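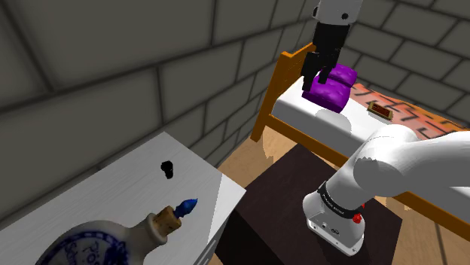

In conversation: Melaniia Kravchuk on the Bekevberg pendant

The Bekevberg pendant has been one of the more closely watched pieces in the Postport lighting collection. Its designer, Melaniia Kravchuk, met us at her studio in Welinstead in July to discuss how the lamp was developed and why it took longer than planned.

Ms Kravchuk trained as a ceramicist before turning to interiors, and the pendant reflects both parts of her career. The shade is slip-cast in unglazed porcelain, with ridges that recall layers of rock. "I grew up near an old quarry," she said. "The walls were cut in steps, and in the evening each step held its own line of shadow. I wanted a lamp that did the same thing in a dining room."

The first shades were too thick to let light through. Over the following winter the studio made 178 trial castings, most of which cracked in the kiln. "We kept the broken ones on a shelf by the door," Ms Kravchuk recalled. "Every visitor asked whether they were for sale." The final wall is 2 millimetres thick at the rim and slightly heavier at the crown, where the fitting is held.

Production is overseen by Saadet Coşkun, who joined Postport from the Chukwu tile works. She described the first run of 500 lamps as a deliberate limit. "Each shade is finished by hand with a damp sponge. We could work faster, but the ridges would lose their edge and the lamp would look like any other."

The pendant is offered in two colours, chalk and a warm grey. A darker version was considered and set aside after it was tested in a north-facing room. Ms Kravchuk has not ruled it out. "I still have the sample at home, over the kitchen table," she said. "My family likes it a good deal more than I do."

A matching wall light is now in development at the Welinstead studio. Ms Coşkun confirmed that it will use the same porcelain, with a smaller shade and a brass backplate.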